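**Varkeck 防水砂浆试用班组招募(4 月批次)**

我们是 Jondent 建材的应用技术组,平时的工作就是把实验室里调好的配方拿到真正的墙面和地面上去抹、去刷、去泡水。Varkeck 是我们做了很久的一款双组分聚合物水泥防水砂浆,配方刚改到第 4 版,柔韧性和上一版比进步很大,组里每个人都很兴奋!现在想请一线的师傅们来上手,告诉我们哪里好用,哪里别扭。

## 想找什么样的人

- 做过卫生间、厨房或阳台防水,独立带过活的师傅,年限不限
- 瓦工、泥水工也欢迎,尤其是习惯自己做基层找平的
- 小型装修队可以整队报名,每队最多 4 人
- 愿意说真话。觉得料太稠、太黏刀、收水太快,都请直接讲

这一批一共 26 个名额。没用过我们的产品完全没关系,用惯了别家材料的师傅,提的意见往往特别具体,我们很想听。

## 要做些什么

试用一共 2 天,地点在 Waltley 园区的施工实训楼。第一天上午讲配比和搅拌,粉料和乳液怎么投、静置多久、二次搅拌要不要加水(不要加!),讲完就动手。下午做管根、阴阳角和地漏周边的加强层,这几处是我们最想看大家怎么处理的,每位师傅手法都不一样,上一批有人用小毛刷,有人直接上手套抹,效果都很好,我们还把其中一种写进了施工说明。
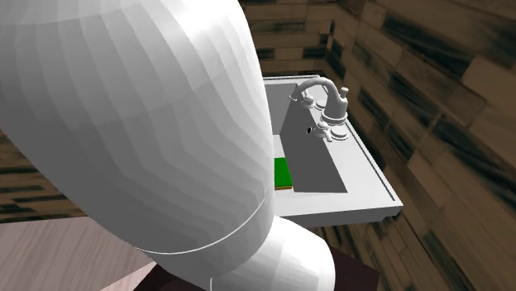 第二天涂第二遍,方向和第一遍垂直,然后一起看前一天的样板:厚度、针孔、边角有没有开裂。剩下的时间坐下来聊,大约 60 分钟,填一张很短的反馈表,想多写的背面还有空白。

饮水、午饭、手套和护目镜由我们准备。抹刀和滚筒也有,不过用惯了自己工具的,请带上自己的。现场请穿防滑鞋,粉料开袋时要戴口罩。

## 报酬和其他

按天付工时费,当天结清,标准在确认名额时书面发给您。外地师傅报销往返车票,住宿统一安排在园区招待所。全程参加的,每人可以领两套 Varkeck 带回去,在自己的工地上接着试,后续有问题随时找我们,技术组的人会接电话。

今年晚些时候还会开 Intarasuk 瓷砖胶的试用,参加过这一批的师傅优先。

## 怎么报名

请到 Jondent 各地经销门店填写报名表,或者把下面几项写在纸上交给店员转给我们:

1. 称呼和联系电话
2. 主要做哪类防水,常用什么材料
3. 最近做过的一个活,简单说两句就行
4. 是否需要住宿,有没有忌口

收到报名后我们会逐个打电话,聊几分钟,顺便商量具体日期。名额满了会转到下一批,不用重新填表。

Jondent 应用技术组
2024年4月3日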